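Storing a cooked grain salad for a group lunch

Posted by Wanting Gu in Food Preparation and Storage

I am responsible for a shared lunch at the Clasbridge community hall in February and intend to serve a barley salad with roasted carrots, parsley and a lemon dressing. May the salad be fully assembled the evening before, or should the dressing be held back? The kitchen has one refrigerator, and access begins at 8 in the morning.

Ekaette Danladi

The barley and carrots may be cooked the evening before. Spread the barley on a shallow tray so that it cools quickly, then cover and refrigerate it promptly. Add half of the dressing at that stage – the grain will absorb most of it overnight. The remaining dressing and the parsley should be added shortly before serving.

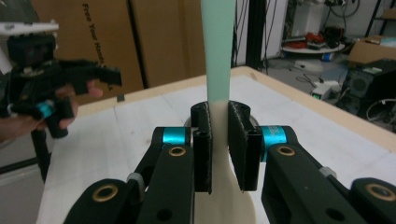

Upright on a white tabletop.

Please taste the salad again once it is dressed. Cold barley requires more salt than warm barley, and a further spoonful of lemon juice is usually needed.

Sihan Qiu

I would use rice. Barley is too chewy for some guests.

Fadwa Shehata

Members are reminded that barley contains gluten, and a label should be placed beside the bowl. I agree with the advice on dressing, although I add all of the oil the night before and only the lemon on the day.

This site uses cookies. By continuing to browse, you accept our cookie policy.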